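Vekbridge Kitchen Words, data card

What it is

A list of 2,479 English words and phrases for kitchen things, gathered from recipe cards and shop leaflets, with the spelling left as found. Sutter did the typing. I did the checking, and I trust it less than the old card did.

What I doubt

The old card claimed "full coverage of everyday terms". I can't see how anyone would know. 841 entries come from a single source, the Rellier leaflets, which call nearly everything a "dish". Regional labels were guessed from postcodes. Please don't quote them.

The "confidence" column was filled in by one person in March and never checked by a second. Treat it as mood.

Known faults

57 entries have no source at all. "Colander" and "strainer" are merged in version 3 and I would like them split again. Plurals are a mess.

Strawberries and a colander, then strawberries and ketchup:
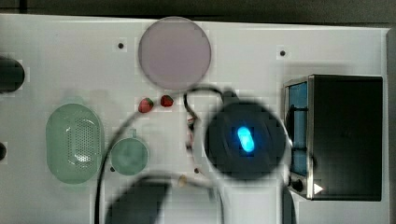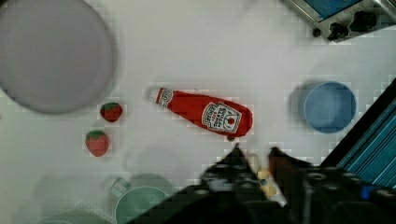

Horácio Aguiar wrote back that the merge should stay, as his grandmother used both words for the same pan, and that splitting them would only swap one guess for another. He does agree about the postcodes.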